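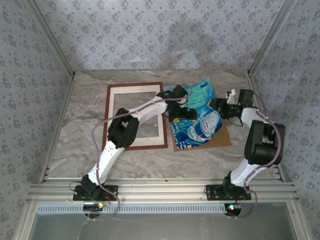
Forum durchsuchen … Suchbegriff eingeben Erweiterte Suche

Poster einrahmen: Passepartout, Rückpappe, Wellen im Papier

gorazd_p
Beiträge: 50

Moin zusammen,

ich will ein Poster rahmen, blaues Glanzpapier, Illustrationen in Weiß und Hellblau, unten rechts eine Comicfigur mit weißem Helm. Der Rahmen ist braun, Holz, mit cremefarbenem Passepartout. Dazu eine flache braune Pappe als Rückwand. Das Poster ist leicht zerknittert.

Im Laden (Vesier, Rahmenabteilung) hieß es, das Passepartout drückt die Knicke von allein glatt, nach ein paar Wochen sehe man nichts mehr. Ich glaube das ehrlich gesagt nicht. Hat das schon mal jemand so erlebt? Und kann die braune Pappe direkt ans Papier?

Gorazd

Rahmenbau_Bassi
Beiträge: 2.560

Nein, das drückt nichts glatt. Ein Passepartout liegt nur am Rand auf. In der Mitte passiert gar nichts, da hängt das Papier frei und macht, was es will. Den Satz mit den paar Wochen höre ich, seit ich Rahmen verkaufe, und er wird immer von Leuten gesagt, die das Bild danach nicht wiedersehen.

Poster mit der Bildseite nach unten auf sauberes Seidenpapier, noch ein Bogen obendrauf, eine ebene Platte, Bücher. Drei, vier Tage liegen lassen. Rollwellen gehen damit meistens weg. Scharfe Knicke im Glanzpapier bleiben, die sind in der Beschichtung drin.

Evaristo

mattgold
Beiträge: 418

Oder einfach von hinten bügeln, niedrigste Stufe, Backpapier dazwischen. Mache ich seit Jahren, nie was passiert.

Rahmenbau_Bassi
Beiträge: 2.560

@mattgold: Bei mattem Papier vielleicht. Bei Glanzpapier würde ich das keinem raten, der nur ein Exemplar hat. Wenn die Schicht einmal stumpf wird, kriegst du das nicht zurück.

mattgold
Beiträge: 418

Hast du es denn mal probiert oder ist das Lehrbuch? Bei mir ist nie was stumpf geworden, und da war auch Glänzendes dabei. Ich sage ja nicht, dass er mit Dampf draufhalten soll.

Rahmenbau_Bassi
Beiträge: 2.560

Probiert, in der Werkstatt, mit einem Kundenposter. Hat mich ein neues Poster gekostet.

R. Martinelli
Beiträge: 2.121

Zur Pappe, weil das hier untergeht: Graue oder braune Pappe ohne Angabe ist in aller Regel nicht säurefrei. Auf Dauer gibt das Flecken und vergilbte Ränder. Bei einem Druck, den man nachkaufen kann, wäre mir das egal. Bei etwas Signiertem oder Altem würde ich einen Bogen säurefreies Papier dazwischenlegen.

Skeptisch bin ich aber auch bei den teuren »Archivsets«, z. B. dem von Plirkico. Auf der Packung steht groß »museumstauglich« und in den technischen Angaben dann kein Wort, nach welcher Norm. Da zahlt man für das Etikett.

Rebecca

bjartur_e
Beiträge: 50

Ich halte die ganze Säuredebatte für überzogen. Bei mir hängt seit der Studienzeit ein Konzertplakat auf Pappe vom Versandkarton, und das Einzige, was gelitten hat, sind die Farben – und zwar vom Fenster gegenüber. Kümmert euch ums Licht, das macht hundertmal mehr aus. Gerade Blau sieht irgendwann aus wie Spülwasser.

R. Martinelli
Beiträge: 2.121

Hast du es mal aus dem Rahmen genommen und dir die Rückseite angesehen?

bjartur_e
Beiträge: 50

Nein. Will ich auch nicht. ;)

gorazd_p
Beiträge: 50

Danke schon mal. Gebügelt wird nicht, das trau ich mich nicht. Das Poster ist nicht signiert und nicht alt, es soll in den Flur, da ist kaum Tageslicht.

Bleibt die Befestigung. Im Heft vom Rahmen steht »rundum mit Klebeband fixieren«. Wirklich rundum?

Rahmenbau_Bassi
Beiträge: 2.560

Auf keinen Fall. Papier arbeitet mit der Luftfeuchte. Klebst du es an vier Seiten fest, hast du im Dezember, wenn die Heizung läuft, schönere Wellen als vorher. Zwei kurze Streifen oben an der Rückseite, der Rest hängt. Und kein Paketband!

Vorher messen: Der Ausschnitt im Passepartout muss an jeder Seite ein paar Millimeter kleiner sein als das Poster. Sonst rutscht es durch oder man sieht die weiße Kante. Liegt auf dem Poster oben ein Schriftzug, schau nach, ob der nicht verdeckt wird.

yasuo.h
Beiträge: 418

Muss da überhaupt ein Passepartout hin? Creme neben kräftigem Blau finde ich schwierig, das wirkt schnell schmuddelig. Ich würde es weglassen oder ein reinweißes nehmen.

mattgold
Beiträge: 418

Geschmackssache. Zum braunen Holz passt Creme besser als Reinweiß.

gorazd_p
Beiträge: 50

Ich lass das Creme erst mal drin, war ja dabei. Jetzt liegt das Poster unter zwei Lexika. Ich melde mich, wenn ich es rausnehme.

Ähnliche Themen
Glanzpapier aufziehen lassen – lohnt sich das?
Passepartout selbst schneiden: welches Messer?
Wechselrahmen von Tremstead, Klammern brechen ab
Nwosu Montageband: Rückstände auf Papier

Diese Website verwendet Cookies. Mit der weiteren Nutzung stimmst du dem zu. Einstellungen Akzeptieren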